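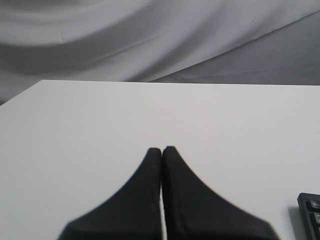
View from the wrist camera, fingers nearly closed. Table, gray cloth behind, corner of the keyboard bottom right.

Notes from the Dremton visit, typed up on the train back so forgive the spelling. Went to see one cell and one cell only. Most of the open afternoon was talks and coffee in the front hall and I skipped nearly all of it. What I wanted was the arm on the white table and the people who keep it going, and I got almost two hours at it, which was more than I'd asked for.

Getting there. Bus from Gratgate station, second stop after the bridge. The sign for the building is on the wrong side of the road. Signed in at the desk, got a sticker, walked up two flights. Room is warm. August, no blinds on the street side, one fan.

The cell. One arm, one table, one two-finger gripper with a camera on the wrist. They call it Juhász, painted on a strip of tape on the controller, left over from the name of an older project and never changed. Controller sits under the bench on a shelf. Power strip is screwed to the bench leg so it can't be kicked. I asked what the cell is for and the answer was small stuff, pick and place, cloth handling later in the year if the money comes through.

What I hadn't really understood before is how much of the looking after happens through that wrist view. Before anything gets picked up in the morning they bring the fingers almost together over the bare part of the table and look at the live picture. Are the tips level. Is the gap straight. Is there white showing through it where there should be. In the view I copied down, the right tip sits a hair higher than the left. I pointed at it, feeling clever. They'd already got it in the log. Small enough to leave, was the verdict, check again tomorrow, and if it grows pull the finger and look at the mount.

Same picture also shows a little reddish-brown speck close to the tip of the left finger. Went in the log too. Their rule is you note any mark on the dark surface first and wipe second, so that if it comes back in the same spot you know it's damage and not dirt. Good rule. I'm stealing it.

Finger care, as explained to me (wrote fast, may have the order wrong):

Arm to the service pose. Hold button in. Hand on the stop.
Fingers open all the way, then the surface gets looked over with a hand lamp, inner faces first.
Wipe with a damp lint-free cloth, no solvent. Somebody used solvent last winter and the surface went gummy, that pair is in a drawer as a warning.
Check the screws with the short driver. Finger tight plus a bit was the old way, they have a proper torque driver now.
Close slowly, look at the wrist view, write it down.

The whole thing takes 14 minutes if you don't talk. With me there it took a lot longer.

Fingers get swapped at 600 hours no matter what they look like. The current pair was on 262 when I was there. There's a paper card for it, taped inside the cupboard door, and a spreadsheet that says the same thing but usually a week behind. Everyone trusts the card.

The table. Plain white top and they are fussy about it. No tape marks, no pencil, nothing stuck down. I'd have put corner marks on it for lining things up and said so — got a firm no. Marks end up in every recording and then you have to live with them. For lining up they have a printed sheet that goes down, gets used, and comes off again. The cloth behind does a similar job, keeps the rest of the room out of the view. Light gray, hung in loose folds, with a darker flatter area over on the right. The folds shift a bit when people walk past and I wondered about that. The answer was they used to iron it and pin it and it made no differnce to anything they could measure, so now it just hangs.

Keyboard lives at the edge of the table, on the right as the wrist camera has it. You can read Esc on the corner key. I asked if the arm ever goes for it. There's a keep-out zone in the software covering that corner and a good margin besides, and the zone gets tested every time the camera is taken off and put back. Test is dull: drive toward the corner at lowest speed, watch it refuse. Watched it refuse. Twice, once for me and once for a dad with two kids who came in halfway.

Lighting. Even, no hard highlights, and they work at that. Bounce off the ceiling mostly. Black fingers on a white table are hard on a cheap camera if the exposure is left on auto, the fingers go to a solid lump and you lose the surface, so exposure is locked. Value is written on the same card as the hours.

The repair bit, the part I really came for. Back in spring they had a fault where the gripper would close a little short, every so often, no pattern. Changed the cable. Changed the fingers. Blamed the software for a week. In the end it was a connector behind the wrist from Uvavetti that had worked half loose, and it only lost contact when the last joint was turned nearly all the way round. Fix was a clip and a longer loop of cable. I got to see the loop, it's ugly, held with two fabric ties. Hasn't faulted since. They now turn the wrist end to end during the morning check with the gripper closing the whole time, adds a minute.

Things I'd do different. Spare finger pair should be in the room and not two floors down. The log is one notebook and the pen walks off. And I would want a second person trained on the torque driver, as things stand one person on leave means no swap.

Things to copy: the card in the cupboard, log before wipe, locked exposure, the removable sheet. The wrist test too, our arm has the same kind of connector and I have never once looked at it.

Coffee was fine. Missed the closing talk to catch the earlier train. They're open again next spring and take names at the front desk, no charge, closed shoes if you want to go up to the cell.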